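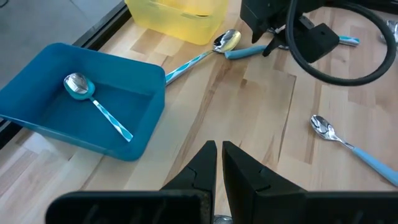

L'étude Cernelell tenait en une phrase, et c'était bien ce qui me gênait : les gens trichent moins quand on leur a d'abord fait recopier une liste de mots honnêtes. On l'enseignait depuis des années et j'avais été payé pour la refaire. Le bureau de Cheetham m'avait envoyé le protocole d'origine, 8 pages, dont deux de remerciements. Je m'étais assis près de la table en bois, avec son bac bleu canard, sa boîte jaune translucide et ses cuillères, et je relisais le mien en buvant un café trop clair. Nulle part il n'était dit combien de temps les sujets gardaient la liste sous les yeux. Une minute ? Un quart d'heure ?

J'ai écrit à l'auteur. Il m'a répondu en septembre, très aimable, que cela allait de soi.

Nous avons donc choisi trois minutes. À Lesurar, on nous a prêté une salle au-dessus de la bibliothèque, et les étudiants sont venus, 132 en tout. J'en ai gardé 112. Les autres avaient deviné le but de l'expérience, ou prétendaient l'avoir deviné, ce qui pour nous revenait au même. L'un d'eux m'a demandé en sortant s'il devait rendre le stylo.

Les résultats sont tombés vers six heures du soir. Rien. Les recopieurs trichaient autant que les autres, peut-être un peu plus, mais je me suis interdit de regarder ce « peut-être » de trop près. J'en connais qui auraient bâti une carrière dessus.

À Hurkmont, où je présentais l'affaire, le président de séance m'a remercié de mon courage. Je me méfie de ce mot. Puis une dame du deuxième rang a levé la main.

« Et si vous vous étiez trompé, vous ? »

J'ai dit que c'était possible, que les données étaient en ligne, qu'elle pouvait tout refaire. Elle a noté l'adresse. Il y a eu plus de 400 visites dans la semaine, et pas un seul téléchargement du fichier.

Trois mois plus tard, elle m'a écrit. Elle avait ouvert le tableau, enfin, et voulait savoir pourquoi la colonne F était vide à partir de la ligne quarante. J'ai rallumé l'ordinateur sans ôter mon manteau.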